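Brumgate Kitchen and Storeroom: Trays, Boxes and Shelves

This page is a small gallery from our storeroom in Brumgate. We started to put the room in order in December, and it became a longer work than we planned. Many people who use the room asked me what we keep there and how we look after it, so I wrote a few lines about it.

The first part is only for the trays. We have 18 of them, all in light colors, and they go in and out of the room almost every day. In the beginning we bought them for bread and rolls, but now they carry everything: cups, folded towels, jars, apples in the autumn. A tray with high sides is very practical when you must walk down the stairs to the yard, and I would buy this kind again.

The older ones came from a shop in Prindov which is closed now. The newer ones are from Tranavari, and they are a little deeper. If you put the two kinds in one pile, they stick together and you need two persons to pull them apart. Please make two piles, the Prindov trays on the left and the Tranavari trays on the right.
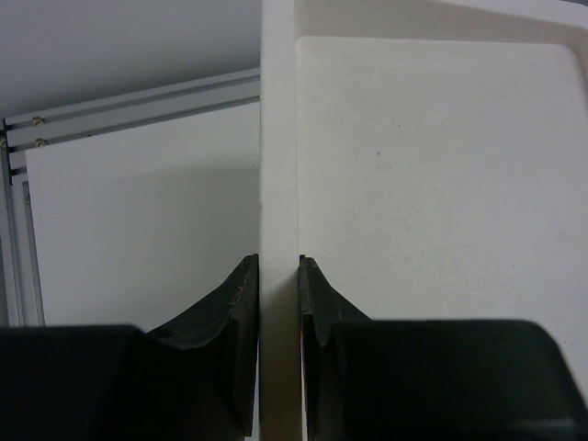 Light trays show every mark, and for me this is an advantage. A small dark speck on the bottom is easy to find, and you can wipe it before you put something clean on top. The fine scratches are a different matter. They come with use, and no soap will take them away. I tried a powder called Bravo on one old tray and it made the surface more dull, so I do not recommend it. Warm water, a soft cloth and a little patience are enough.

The corners need the most attention. When they are round you can go along them with the cloth in one movement, but crumbs like to stay where the side meets the bottom. I use an old toothbrush for this place. After washing we stand the trays on their long side until the next morning.

One more thing about the weight. The shelf on the back wall is 1190 millimeters wide and it holds two piles next to each other, with a small space between them. Please do not put full trays on this shelf. The full ones stay on the low table, also when you come back for them in ten minutes.

The label with the number should be on the outside, on the short side. Three labels have fallen off and I will print new ones this week. If you find a tray without a number, leave it on the low table and I will look in the list.

The storeroom is open on Sunday from nine in the morning.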